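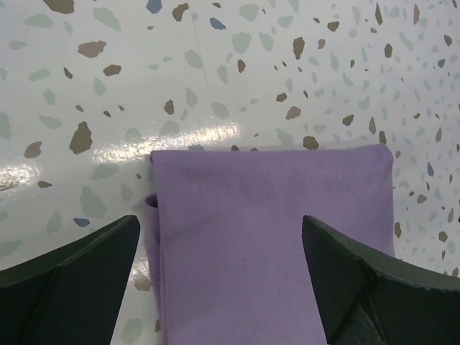
I've been playing the same record for ten days and I think the people downstairs have started to notice. It's the second album by Corkier, it's called Tomar, and if you've never heard of it then I'm a bit jealous of you, because you've still got the first listen to come.

I should say how I got to it. Sosina Habte lent me a box of LPs when she moved flats (lent, not gave, she has been very clear on that) and near the back, between a brass band compilation and something with a horse on the sleeve, was this thing in a plain brown cover with the name stamped on it in red. No photo, no lyrics, just the song titles and a line of thanks to "everyone at the Vulport who put up with us". I put it on while I was doing the washing up and had to come back into the room with wet hands to find out what on earth the drummer was doing.

The drummer is Dirceu Frota and I'll get to him. First, the short version of the band. Corkier were four people who met playing in the house band at a club called the Vulport, a basement place where they backed whoever came through: singers, dancers, a comedian who wanted a drum roll in the wrong places. Janaína Evangelista sang and played a nylon-string guitar, Vanderleia Fontes was on organ and piano, Benedito Andrade played bass, and Dirceu sat behind the drums with what sounds like half a hardware shop hanging off his kit. They made one album that went nowhere, a very polite one with strings all over it, and then they made Tomar, and then they stopped.

I tracked down the first album as well, and it's fine! I don't want to be mean about it. The tunes are strong and Janaína could sing a bus timetable and I'd listen. But the producer obviously wanted a singer with a backing group, so the organ is tucked away at the back somewhere and you can hardly hear the bass unless you put your head in the speaker. Vanderleia gave a long interview to a fanzine years later (Sosina has a photocopy, folded inside the sleeve, very faded) in which she says she went home after hearing the finished mix and played scales for two hours with the lid slammed shut on the pedals so she could feel something hurt. I don't fully understand that sentence but I know what she means.

So for the second one they did it themselves. They'd had a bit of money from a tour and they spent it on a week at Stekau, a studio above a shop that mostly recorded adverts. They went in on a Monday and the engineer told them he had jingles booked every afternoon, so all the band's work was done from early evening until he wanted to go to bed. You can hear it too. The whole record has that late feeling, when everybody is tired enough to stop showing off.

Side one opens with "Corner Bread", and it opens with a mistake. Benedito comes in a bar early, four notes on his own, and stops, and somebody laughs, and then the band comes in as if that was the plan. They played the song that way for the rest of their time together, false start and laugh included. I've got a scratchy live tape where the audience does the laugh for them.

Then it's "Two Umbrellas", and this is the one I'd play to anybody who isn't sure. It's hardly a song at all for the first minute, just the guitar going round and Janaína humming a third above it, and Vanderleia holding down one organ chord that gets very slightly louder the whole time. You don't spot it getting louder. You just find you're sitting up. When the drums come in, Dirceu is playing with what I was sure were brushes, but according to the interview it was two rolled-up newspapers, and he got through the whole of the weekend edition before they had a take they liked.

I love Dirceu's playing so much and I find it very hard to say why. He's never loud. He leaves the second beat out of things, and then when you've got used to it being missing he puts it back for one bar only, right under a word that matters. On "Ferry Song" he does it under the word "salt" and I get goosebumps every time, and I've now heard it enough that I ought to be immune. He'd come from playing for dancers and I think he watched Janaína breathe the way he used to watch people's feet.

"Ferry Song" also has the best bass playing on the album. Benedito was a big fan of leaving notes to ring over into the next chord where they don't belong any more, so everything has a little smear of the previous chord in it, and by rights it should sound like a muddle. It sounds like the light going. If you play bass at all, have a go at it. I've tried it on my brother's and it's far harder than it sounds, you have to be so sure about when to let go.

Side two is the odd side and I know a few people who never turn the record over. They're missing out! It starts with "601", named after the bus that Vanderleia took to the club, and it's an organ instrumental that goes on for a good while longer than you'd expect. The left hand plays the same five notes from start to finish and the right hand wanders off, comes back, has a look, and wanders off again. About halfway there's a click and a rumble, and for a long time I had it down as a scratch on Sosina's copy. Then I heard another copy and it's there too. My guess is the lift in the building. They left it in, and Dirceu answers it with one tap on the rim, a beat later, very dry.

After that come the two short ones, "Aunt" and "Aunt Again", same words, same tune, one of them fast and cross and the other one slow and sorry. Sung in that order they tell you a whole story about a family row, and I do wonder what you'd think had happened if you heard them the other way round. I tried it. Much worse evening for everyone.

The last song is the title track. Janaína's grandmother came from a place called Tomar, or a place she called that anyway, and the words are just things you can see from a kitchen window, sung one after another with no chorus. There's a neighbour hanging out sheets, a dog that belongs to the street, someone's radio. She sings the final verse without the guitar. You can hear her put it down, a small knock of wood on the floor, and then she just sings it, quite close to the microphone and slightly flat in one place. I'd fight anyone who wanted to correct that flat note.

And then it finishes and the run-out groove goes round and I usually let it go round for a bit.

As for why there wasn't a third, the fanzine piece gives two different reasons on two different pages. On the first page Vanderleia says Benedito had been offered steady work and they didn't want to do it with another bass player. Later on she says they had tried to write some new songs in April and every one of them came out sounding like "Ferry Song". Probably both are true. They pressed hardly any copies of the album and sold them mostly off a table at the Vulport, and the club shut the following year, and that was more or less that. Janaína made one solo single that I haven't managed to hear. If anybody reading this has it, or even a bad tape of it, please, please write to me. I'll pay the postage both ways and I'll look after it like an egg.

Sosina's copy has a number written inside the sleeve in blue biro, 233, and neither of us can decide whether it means anything. It might be a shelf number from a shop. It might be a copy number. The handwriting has a crossed seven further down, next to what looks like a shopping list, so someone at some point was in a hurry and needed onions.

A few practical things if you want to hear it. It does turn up second-hand, though the shops tend to file it under folk, so look there, and try the jazz section too, and if they've got one of those crates by the door marked "various", get down on your knees and go through that. Don't be put off by the surface noise on side one, all the copies I've heard have a bit of it at the start. Play it in the evening. Turn it up further than feels right, it's a quiet record and the bass needs the room.

I've got to give the box back to Sosina at the weekend. I've asked whether I can keep this one a while longer and she said she'd think about it.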